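4.2 Uptake of adjustments after enrolment

Of the 659 students who registered with the disability service at the Kemdale campus, 18 per cent had requested a further adjustment by the end of first semester. Requests at the Wastley campus were less frequent, although its students could lodge them through the same online form. The difference persisted when part-time enrolments were removed from the analysis. Most requests concerned assessment timing – extra time, rest breaks or a later sitting – and few concerned the format of course materials.
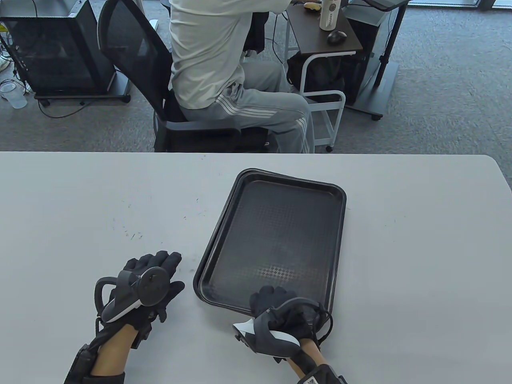
One Wastley respondent wrote that the form asked for the name of a condition before it asked what was getting in the way of study, and that she had closed it at that point. Comparable remarks appeared in the free-text answers from both campuses. The Lelimville version of the form, adopted in March, reverses the order of these items and makes the diagnostic field optional. Completion rates for the two versions are compared in Section 4.3.

Staff responses were coded against the Alexiou scale, which scores course-level provision from 0 to 100. Units that supplied captioned lectures and tagged documents from the first week scored higher than units that supplied them on request. The scale does not separate provision by teaching staff from provision by the library – a limitation noted in earlier work – and the scores should be read at the level of the unit only.
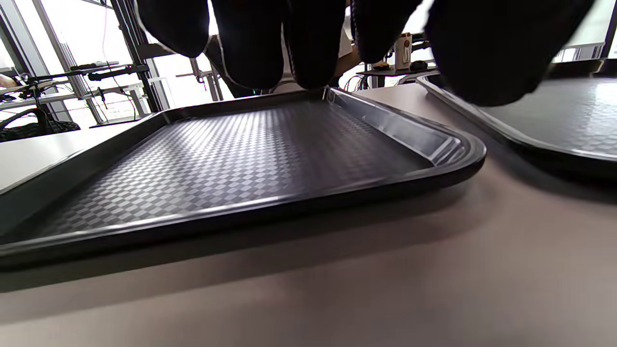

Figure 3. Gloved hand above a dark grey rectangular plastic tray on a tabletop.

Response rates differed by faculty. Health and education units were over-represented among staff returns, and the results were weighted accordingly.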